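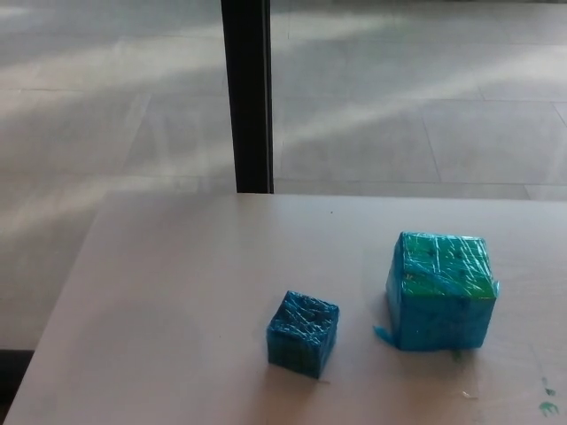

Buretti stretch film is a hand-applied wrapping film for boxes, bundles and odd-shaped goods that need to be held together or kept clean in storage. It is sold by the roll in clear and in translucent blue, and it clings to itself without glue. The blue film stays see-through in a single layer and gets darker as layers build up, so a small cube wrapped many times can end up a deep blue, with fine white creases crossing the top and front. The creases come from the film folding over itself at the corners and do not affect the hold. If a smooth finish matters to you, read the section on wrapping square items before you start.

## What it is used for

Most of our customers buy this film for small-batch packing: ceramics studios, print shops, parts counters, seed merchants, people who sell at weekend markets. It is also a good film for moving house. Drawers can be wrapped shut, table legs can be bundled, and cushions can be kept off a dusty van floor.

It is not a padding material. A wrapped item is protected from dust, scuffs and light splashes, but a fragile item still needs paper or foam under the film and a proper carton around it. It is not approved for direct contact with food.

## Film types

| Film | Color | Best for |
|---|---|---|
| Buretti Standard | Clear | Cartons, books, bundled timber, anything with a label that has to be read |
| Buretti Blue | Translucent blue | Sorting by customer or by shelf, stock that should be easy to spot |
| Grodano Narrow | Clear | Cables, pipe, rolled paper, bunches of stakes |
| Grodano Heavy | Clear | Sharp corners and rough edges |

The two Buretti films are the same material apart from the color. They can be used together on one item, and some shops put a band of blue over a clear wrap to mark goods that have been checked.

Grodano Heavy is stiffer and takes more effort to pull. We don't recommend it for light items, as it can crush a thin carton.

## Wrapping square items by hand

1. Set the item on a clean, flat surface with room to turn it.
2. Tuck the loose end of the film under one bottom edge.
3. Make 2 turns around the sides with light tension. Keep the roll close to the item.
4. Tip the item a quarter turn and wrap across the first layer, so that the top and bottom are covered.
5. Make another 2 turns in the new direction, pulling a little harder.
6. Tear or cut the film and smooth the end down with the flat of your hand.

For a neater surface, overlap each pass by half the width of the film and slow down at the corners. Most wrinkles start there. Pulling the film tight before it reaches the corner, and easing off as it goes around, gives a flatter face on the next side.

A total of 4 layers on each face is enough for most storage. More layers add very little strength and make the wrap hard to open.

Wrapping something damp is the most common mistake. Moisture stays inside the film and will mark cardboard, rust bare steel and raise the grain on unfinished wood. Let goods dry fully first, and leave a small gap at one end if they will be stored for more than a season.

## Opening

Use a hooked film cutter or blunt-nosed scissors. A craft knife goes through the film and into the goods very easily. Start at an edge where there is a little slack, and cut along it.

The Bowen film cutter is sold separately. It has a guarded blade and fits either hand. Replacement blades come in packs of 18.

## Roll holder

The Rundetti holder is a pair of handles that slide into the ends of the roll core. It lets the roll spin freely and has a thumb brake on the right-hand side to set the tension. It fits all Buretti rolls and the Grodano Heavy roll. Grodano Narrow comes on a smaller core with its own molded handle and does not need a holder.

To fit the holder:

- Loosen the brake fully.
- Push one handle into each end of the core until the collar sits flat.
- Turn the brake until the roll drags slightly, then test it on a carton.

If the roll squeaks, wipe the collars with a dry cloth. Do not oil them – oil gets onto the edge of the film and stops it clinging.

## Storage and care

Keep rolls indoors, standing on end, in the bag they came in. A roll that lies on its side for months can go flat along one edge and will unwind unevenly. Film that has been in a cold van should be brought inside overnight before use. It will tear more easily while it is cold.

None of these films contains a sunlight stabilizer. They are intended for indoor storage and for short trips outdoors. Goods kept next to a sunny window should be checked from time to time, and the film replaced if it has turned brittle or started to split.

A nick in the edge of a roll will cause a tear at the same place on every turn. Unwind and discard the film down past the damage before using the rest.

## Ordering

Rolls can be bought singly or by the case. Mixed cases are available for the two Buretti films, in any split you like. Grodano films are packed separately and can't be mixed.

Trade accounts are open to any business that orders regularly. Customers who need 3000 rolls or more in a year should ask for a written quote, as we hold the price for twelve months on orders of that size. Custom colors are available only under this kind of agreement, and the first production run is usually in June.

Samples of all four films are sent flat, in short lengths, so that you can check color and cling. They are not long enough to test on a full carton.

## Returns

Unopened rolls can be returned within a month of delivery. We can't take back a roll once the bag has been cut, unless there is a fault with the film. If you think a roll is faulty, keep the label from inside the core and send us the batch code printed on it, along with a short note on what went wrong.

Questions about film choice, large orders and batch faults go to Roswitha Fuchs in the packing department.

Page last updated Monday, November 19, 2018.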